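2020-03-18

Budget notes, bench cell. Writing this down before the quote meeting so I don't get talked into things again.

Kirmont came back with the revised offer. The arms are the same price as before, the service contract has gone up, and the "starter gripper package" is now a separate line. In October it was included. I asked why and got a paragraph about improved value. I have put the two offers side by side in the shared folder, and anyone who can find the improved value is welcome to mark it in red.

What they want us to buy:
– new fingers, both arms, 600 per set
– a wrist camera bracket, 300
– software seat, 90 a month, minimum term 3 years

The software seat is the one that bothers me. It looks small next to the hardware and it will be the most expensive thing on the page by the time the term is up. Perngate does the same job with a one-off license. Their support is slow, but so is Kirmont's, and at least with Perngate we stop paying.

On the fingers I am undecided. The sales line is that the blocky ones we have are wrong for small pharmacy-type goods and that the slim ones will fix our picking. Maybe. I have yet to see a list of which items fail and why. If the trouble is where the arm thinks the bottle is, slimmer fingers will miss it more neatly.

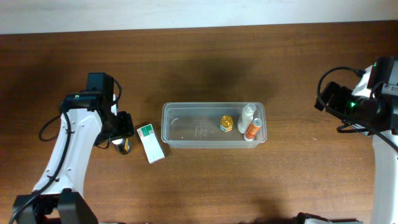 So before any money moves I want a plain tally: item, which arm, which way it was lying, picked or dropped. Bottles and jars on one sheet, slim cartons on another. Same bin for all of it. If the cartons are the only thing going wrong then one set of fingers is enough and the second 600 stays where it is.

The bracket I would cross out today. The Lonance one in the drawer fits if we redrill two holes. It is ugly and the cable has to be tied back by hand, but we tie everything back by hand anyway.

Cables, while I'm on it. Neither quote has a line for cable management. Both brochures show arms with hardly a wire on them. Ask what that costs and get it in writing.

Baptiste is still on the list as a third bidder but has only sent a catalog. No delivery date, no spares prices. I'd leave them on until the end of the round, mostly so Kirmont knows there is a third.

Still open:
– Perngate license: does it cover both arms or is it per arm? The PDF says both things on different pages.
– Does the Kirmont warranty lapse if we fit somebody else's bracket?
– Loan set of fingers for the tally. They offered one by phone, nothing by email yet.

No signature on the software seat until the first of those is answered.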